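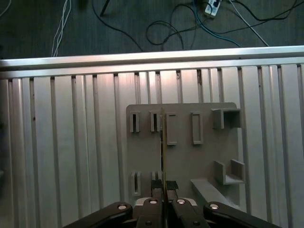 Brundavine slotted panel and mounting board, after one August of use

By Gonçalo Vilela
Posted in August

I bought the Brundavine set for my work corner because the wall there is rented and I am not allowed to make holes in it. The set has two parts, the big slotted panel in aluminum and a light gray board that you fix on the panel. I ordered also one extra rail. Delivery took longer than promised, but the box arrived on a Friday with nothing bent.

First the panel. It is large and it is heavier than I expected from the pictures in the shop. The slots are narrow and they run in one direction only, so you can slide a fixing up and down as you like, but to go sideways you must take it out and put it in the next slot. For me this is the biggest annoyance. My old Pekimano panel had a grid of holes, and moving a hook there took two seconds. On the other side, the Pekimano bent in the middle after one year and this one is still straight.

The gray board is the part I like best. It is a plain flat plate with the upper corners a little rounded, and the fixtures stand out from it. In the upper row there are vertical slot holders, four of them, and also a bracket in the form of a box. The slot holders are made for thin flat things which you want to keep upright. I use them for steel rulers, a small square and the sanding cards. A ruler of 2 mm goes in easily and does not lean. My thicker square did not fit and I had to find another place for it. In the box bracket I keep pencils, but short ones fall too deep and I must fish them out with a finger.

Mounting the board was the slow part. The manual has drawings without words and the drawing for the nuts is turned the wrong way. I wrote to the shop and Rekha Awasthi answered me the same afternoon with a better drawing. Please tighten the screws only by hand until the board is level, after that it becomes difficult to correct.

What I miss is something for cables. A power strip and its wires have no place on the panel, and the clips are sold separately in a bag that I find too expensive. Also the bright metal reflects a lot when the lamp is on, so I moved my lamp to the left.

The price was 283 for the panel and the board together, the rail not included. My neighbor Belmiro Marinho paid less for a set from Wevetley, with a thinner board, and he is content with it. I would buy the Brundavine again for the board. If you change your tools around every week, look first for a panel with holes.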